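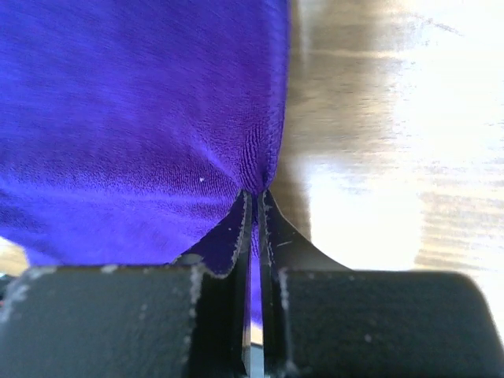

Wrist camera view, jaws closed on the cloth.

Lendbridge Two-Arm Bench — Towel Folding Kit for Schools and Clubs

Product code: LB-672
Category: Classroom and competition benches
Suits: senior secondary, TAFE and first-year university teams
Price: $2,081 per term (hire), GST included. Freight quoted separately.

Overview

The Two-Arm Bench is a shared workstation for student teams entering the cloth handling stream of the Rurnby Challenge. A team gets two arms on a common rail, a wood-grain work surface, walls on the sides and back, a fixed camera and a camera at each wrist. The task set for the current season is towel folding. Teams take a towel from the basket, spread it, fold it and place it in the tray.

The bench is supplied by Lendbridge and runs Seidel, the same control software used at the Rurnby finals. Programs written on a hired bench can be carried across to the finals bench on a USB stick. Joint limits are checked at start-up and the program will not run if they have been changed.

What the task involves

Cloth is a harder subject than blocks or cups. Its shape changes each time it is touched, and a grip that is a few millimetres out may take two layers or miss the edge entirely. Most first-year teams spend the early weeks on corner finding and leave the fold until they can pick up one layer reliably. The course notes follow the same order.

Each attempt is broken into four stages for scoring:

1. Pick. One towel leaves the basket. Two towels at once scores zero for the stage.
2. Spread. Both arms hold the towel by separate corners and lay it on the table.
3. Fold. Two folds are needed. Edges are measured at the corners after release.
4. Place. The folded towel goes into the tray and must stay folded.

Stages are scored one at a time, so a team that cannot yet pick from the basket may start from a towel laid flat by hand and still score on the fold.

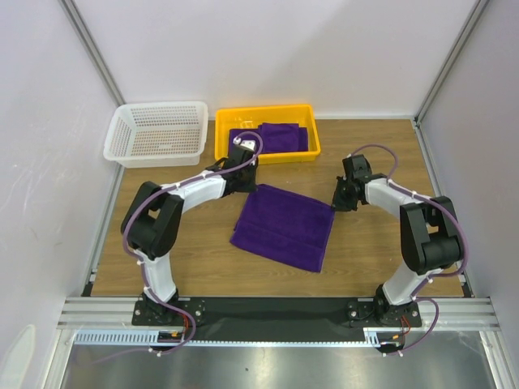

Folded towel on the table, with a second one in the tray.

Grippers

The grippers are parallel jaw type, with narrow plates that meet face to face. Jaw force is set in software from 0 to 200 on the Seidel scale. Cotton towels are best started at 36. Higher settings hold well but tend to drag the cloth on release, and the fold opens up. Plates wear with use and scuffing is normal. Replace them when a strip of paper can be pulled out of the closed jaws.

Cable is clipped along each arm. Teams should check the clips at the start of every session and leave enough slack at the wrist for a full turn. A tight loop will pull the arm off its path well before it trips a fault.

Cameras

The fixed camera covers the whole table and is the one used by judges. The wrist cameras show the jaws and whatever is between them. They are useful for telling a one-layer grip from a two-layer grip, which the fixed camera often cannot do. Glare on the table can wash out part of the wrist view. Turn off any lamp directly over the bench before changing exposure settings.

Teaching by demonstration

Seidel can record a run while a student guides the arms, then play it back or use it as training data. Playback alone is rarely enough, as the towel never lands in quite the same place twice. Teams that record should vary the start position between runs and keep the failed ones in a separate folder.

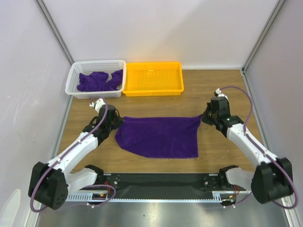 Tension matters most in the spread stage. Both arms should move apart slowly until the top edge is straight, then stop. If one arm keeps going the towel slips from the other jaw, usually at the corner with less cloth in it. The software has a setting called Stretch Limit for this purpose. It is off by default and should be turned on for new teams.

Supplied with the bench

Two arms with grippers, mounted on rail
Fixed camera and two wrist cameras
Perforated plastic basket and plastic tray
Purple towels
Spare jaw plates and cable clips
Seidel licence for the hire period
Printed course notes

Not supplied: computer, monitor, safety glasses.

Options

Clarudent soft jaw pads can be fitted in place of the standard plates. They grip thin cloth better but are not allowed at the finals — teams that practise on them should allow time to change back.

Hire terms

Benches are hired by the school term. Summer hire through December is available to clubs on request. The bench must stay indoors and be used with an adult supervisor present. Damage to the table surface is charged at cost, while worn plates and clips are not charged.

Page last updated 13/11/2021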